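How to Wire a Mixed Cable into a Round Metal Connector

Mixed cables turn up wherever power and signal have to share one plug. You get a few heavier conductors, an earth, and a group of thin wires that go off to a separate multi-pin housing. None of it is hard work, but the order matters, and a plug that has been put together in the wrong order usually has to come apart again.

These notes follow the way we build leads at Mudgway. They assume that you can already strip and crimp a wire, and that nothing is connected to a supply while you work.

What you need

The connector, with its shell, insert, contacts and clamp. Wire strippers, a crimp tool to suit the contacts, heat-shrink tubing, a heat gun, a multimeter and the maker's pin drawing. A small vice with soft jaws helps with the larger shells.

Cut and mark the wires

Cut everything a little long. We allow 40 mm past the finished length on the thin wires and 33 mm on the thick ones. On our standard 925 mm lead that is enough for one bad crimp at each end.

Mark both ends of every wire that shares a colour with another. If you have a whole group in red, the colour tells you nothing once they are bundled, and you will be finding each one with the meter.

Slide the loose parts on first

The back nut, clamp and any heat-shrink go on before a single contact is crimped. Push them well back along the cable and tape them there. Keep the heat-shrink away from the heat gun until you want it to shrink – it will grip the cable wherever it happens to be.
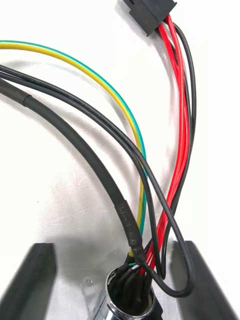 Reading time: 4 minutes

Bring the conductors to the shell in easy curves. The yellow-and-green ground wire has a long sweep before it reaches the chrome shell, and the red wires come down from the black multi-pin housing in a loose bundle with two thin black ones beside them. Leave that slack alone for now. Tying the bundle at this stage makes it awkward to swap a wire later.

Crimp and insert

Strip to the length on the drawing and no more. Crimp each contact, give it a firm tug, then push it into the insert until it clicks. Start with the middle positions and work outwards. Earth should be left slightly longer inside the shell than the others, so that it is the last to part if the cable is ever pulled.

Test before closing

Check every wire end to end, then check each one against its neighbours and against the shell. Earth should read through to the shell if your drawing bonds it there. Rimantas Luik, who wrote our first build sheet, had a separate line for the shell test and we still use it.

Close up

Slide the clamp forward and tighten it on the outer jacket, never on the single wires. Shrink the sleeves, do up the back nut and run the meter over it once more. Tie the bundle last, and write the lead number on both ends.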